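4.2 Workcell and camera placement

The Gratesden cell was built in a shared workshop on a single bench bay. The two arms are bolted to a steel rail at the front edge of the bench and carry identical parallel-jaw grippers with flat rectangular fingers. All structural parts were cut or printed on site, and the assembly can be taken down with two wrenches when the bay is needed for other work.

Each arm carries a small camera at the wrist, fixed so that both fingers stay in view over the full range of jaw travel. The mount was redesigned twice. In the first version, a wide object held low on its body hid the finger joints, which the slip detector in Section 4.4 uses as reference points. In the current version the joints remain visible on both sides of the object during a grasp (Figure 3). 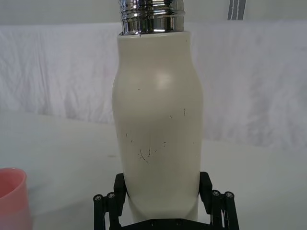
Figure 3. Wrist view. The fingers close on the lower, tapered part of an uncapped bottle; the pivot caps of both linkages are visible.

The bottle is a demanding case for the wrist view. The matte body gives few features to track, while the threaded metal neck produces highlights that shift with every change in wrist angle. The tracker therefore ignores the neck and works from the body outline alone. Small marks on the shell are kept as secondary features when they persist for 5 or more consecutive images.

The second viewpoint is set at chest height and looks across the table toward the backdrop. It resolves the position of each gripper relative to the objects, information that the wrist view lacks. A white cloth hung behind the table hides the rest of the workshop and simplifies segmentation, although its folds still cause false edges under side lighting.
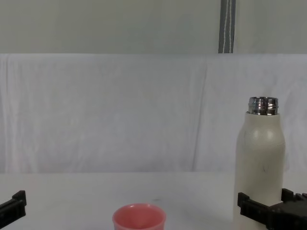

Figure 4. Chest-height view. Right gripper at the lower part of the bottle, left gripper empty, pink cup near the bottom center.

We recorded 1,014 trials with the chest-height view enabled, using the Trornuveck controller without changes to its default gains. Calibration between the two views was repeated after every 19 trials. Drift came mainly from the rail, which shares the bench with a drill press, and was largest on Sunday sessions when the workshop was busiest. Trials in which the rail moved were kept in the set and flagged.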